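Open Day at the Trositz Building: Questions and Answers for Visitors

We run this page because the same questions come in before every open day, and because the invitation that goes out with the exhibitors' names on it is, to put it kindly, upbeat. Adelino Torres wrote the answers. He has sat through more robot demonstrations than he would like and doesn't work for any of the companies showing.

What is the open day?

An afternoon in January when three companies in the building let the public in to look at their robot work. Postix shows parcel sorting, Ater shows a picking arm, and Beyene shows the simulation software used to train and test arms like it. Doors open at 1 p.m. and close at 5 p.m. You can walk in and out as you please, apart from the Ater demonstration, which has set starting times.

Do I have to book?

Only for Ater. There is room for 71 people across the afternoon and the list fills up. Postix and Beyene are first come, first served, and the line at Beyene is usually short. I'd start there.

Will I see a robot do something useful?

That depends on how you feel about sorting parcels. The Postix machine does a real job and does it at a fair speed, with the boxes coming in already spaced out and facing the right way. Ask who spaced them. The picking arm is more fun to watch and further from being useful, whatever the banner over the door tells you.

Is the Ater demonstration staged?

Staged is a strong word. The objects are chosen ahead of time, the lighting is set, and someone from the company stands near the stop button. All of that is normal. What I object to is calling it "real-world conditions" in the program. Last year I asked to put my own keys on the table and was told there wasn't time, which I took as an answer.

What does Beyene show, if there's no robot at the booth?

A screen, mostly. The gripper, the objects and the room are all computer models, and you follow the work from a viewpoint at the gripper, looking out past its two fingers. It takes a minute to get used to. Anything between the fingers is enormous and you see very little of the room behind it. In the view on this page the big red thing fills most of the left side, and I would have said bowl or cup, but I wouldn't bet lunch on it. The shapes are plain and the surfaces are mostly flat color, so don't come expecting a movie.

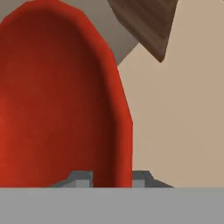
If it's simulated, does it prove anything?

It proves the software can do it in the simulation. The Beyene staff will tell you that practice in a model carries over to a physical arm. Maybe it does. I asked how often, and got a long reply about how promising the results were. One of their slides says 3,461 trial runs. It doesn't say how many ended with the object where it was supposed to go, or what counted as a success. Those are two good questions to take with you. Be polite about it — the people at the booth are engineers and most of them would rather talk about failures than read from the slide.

Can I try it myself?

Yes, at Beyene. There's a hand controller, and each visitor gets 7 minutes. Closing the fingers is easy. Judging how far away something is on a flat screen is hard, and I came away with more respect for the problem than for the sales pitch. Nothing you do can break anything, so let the kids have a turn.

Is it suitable for children?

The minimum age at Postix is 9, on account of the moving belts. Beyene has no age limit. Ater asks that children stay behind the yellow line with an adult.

May I take pictures?

At Beyene and Postix, yes. Ater says no video during the run. Make of that what you will.

Will somebody try to sell me something?

They will scan your badge if you let them, and then you'll get email. You don't need a badge to get in. Say no at the desk and you'll be handed a paper wristband.

Where do I park?

Behind the building, off the side street. The front lot is for exhibitors. The back entrance has a ramp and the elevator is just inside on the left.

Is there food?

Coffee in the lobby, and cookies until they run out, so before 3 p.m.

Can I send in a question for next time?

Please do. Leave it at the front desk in an envelope marked for Adelino Torres. Questions about numbers get passed on to the companies first, and if they answer, the answer goes up here with their name next to it — so far one has.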